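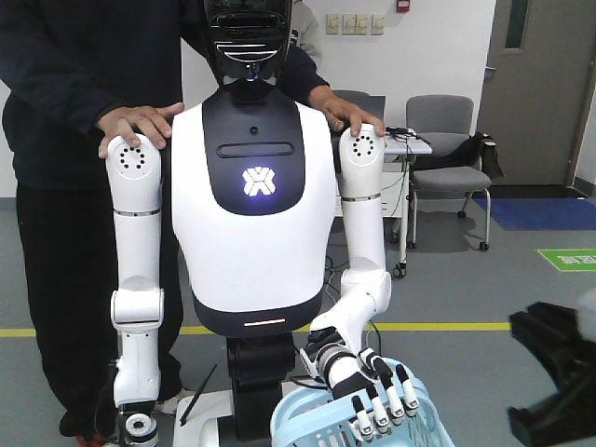

Ticket 101: Wi-Fi drops in the back rooms, Narnasham office
Opened by: Rukhsana Paracha
Product: Rirneo router with one Wunwood extender
Priority: normal
Status: waiting for reply

Dear support team,

I am writing again about the wireless connection, which is not stable in the back part of our office. In the front room it works well. In the back rooms the laptops stay connected to the network, but no page opens. After six minutes the connection comes back by itself. It happens several times each day, mostly in the morning.

The cable connection has no problem at any time. I have tested it with the same laptop at the moment when the Wi-Fi was not working, and all pages opened normally.

Already tried before this ticket:
- restart of the router and of the extender
- forget the network on the laptop and join it again
- a different power outlet for the extender
- new network cable between router and wall

None of these changed the behavior.

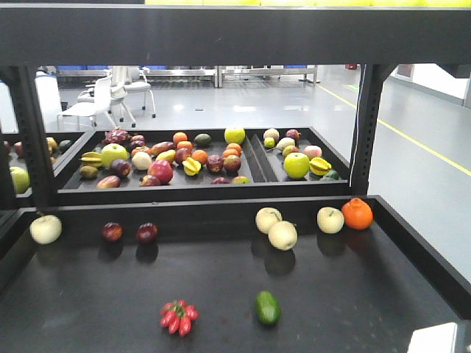 Page last changed: 31 May 2023

Update 1, from Rukhsana Paracha

Thank you for the answer. As you asked, I changed the wireless channel from automatic to 6 and the channel width from 80 to 40. I saved the settings and waited until the router was ready again. On the first morning there was no drop, so I was hopeful. After lunch there were two drops, one directly after the other.

I also looked in the log page of the router. At the time of each drop it has the same line: "extender lost, searching". I did not find this message in the Asadi manual, which our installer gave us in October. Please tell me if there is a newer manual. 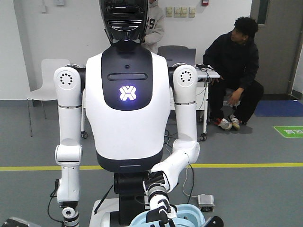 Update 2, from Rukhsana Paracha

The extender has now been moved to the hallway, with its door open, and the signal in the back rooms is two bars better than before. The drops are fewer but they are still there. You asked me to describe the light on the router during a drop. It is one thin line from left to right, similar to the light line across the lower band of the white and black robot, only that ours becomes orange and blinks slowly. When the connection returns, it is white again.

My questions are now these:
1. Does the slow orange blinking mean the same as the line in the log?
2. Can I update the extender without losing its settings?
3. Should both devices have the same network name? At present they have different names.

I have saved the full log and can send it if you tell me the correct address. I have not done a factory reset yet, and I will wait with it until I hear from you.

Kind regards,
Rukhsana Paracha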